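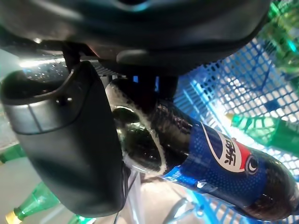 Minutes, picking software meeting, Oct 28, 2018
Tamanville lab, Serkham project
Present: Ye-seo Wang (chair), Hyun-seo Bae, Yi-an Woo, Ga-eun Shin (notes)
Absent with notice: Yu-na Yeom

1. Last minutes
Accepted with one correction: the planner timeout is 3 seconds, not 2.

2. Detection
Hyun-seo reported on the new label set, which has 498 frames from the wrist camera. Cola bottles with the blue label are found well, also when they lie diagonally. Green bottles in front of the blue basket are still a problem — the mesh pattern gives false edges. Yi-an asked if the depth filter could run before the mask. Hyun-seo will try it on the same frames.
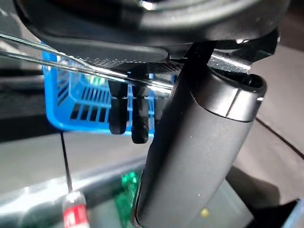
3. Grasp planner
Yi-an has merged the Flulard branch. The planner now rejects a grasp when the fingers would pass too close to the basket rim. Ye-seo is worried that the limit is too strict for objects near the side. It was agreed to make it a parameter and to write the value in the log.

4. Shelf placing
A bottle lying on its side behind the clear rail must be seen as an obstacle. At the moment the state machine treats the place as free. Ga-eun will add a check before the arm goes in.
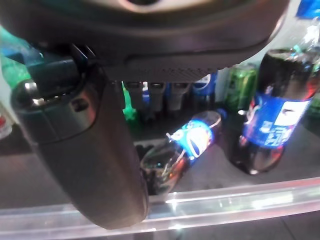
Reflections on the rail also disturb the depth data. No decision on this, we wait for Yu-na.

5. Actions
Hyun-seo: depth filter test
Yi-an: rim parameter, close ticket 98
Ga-eun: shelf check in the state machine
Ye-seo: ask Gashi about the driver update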